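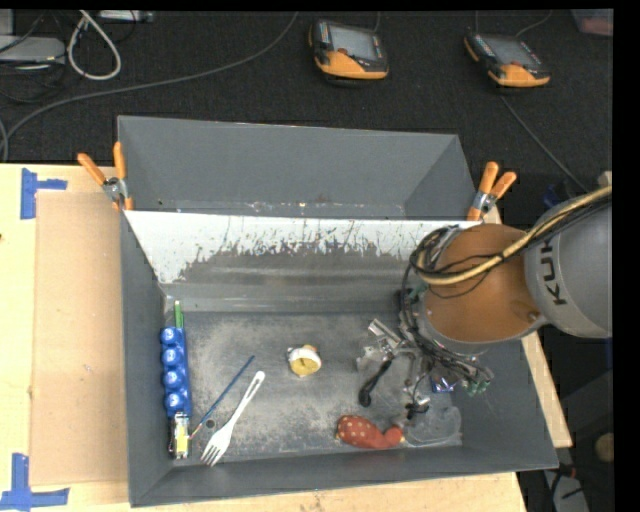 1/ Bin sort, day 4

ok so the big gray bin is up on the table and I'm finally going thru it. Orange clamps on the corners, floor of it all scuffed and dusty. No idea how long some of this has been in there

2/ Keep pile so far: the long blue thing with the four bumps. Milan Declercq says toy, I say ice tray, we are not settling this today

3/ White plastic fork. ONE. Out it goes — no wait, Nathalie Verstraete wants forks for plant labels. Fine. Fork stays

4/ the polka dot one, red-orange, kinda plush. Not tossing that, don't even ask. Needs a wash first tho

5/ Thin blue stick?? If you know what it goes to, tell me by November or it's gone

6/ Small yellow and white round guy goes in the jar with the other small stuff. Jar is from the Skasance sale, paid 20 for it, still annoyed

7/ Green thing tucked behind the blue thing, havent decided. Maybe pile

8/ Next up is wiping out the bin itself. Tried dish soap on the last one and the scuffs didn't budge. Anybody got something better — nothing that stinks pls, small room

9/ brb lunch, rest of the list tonite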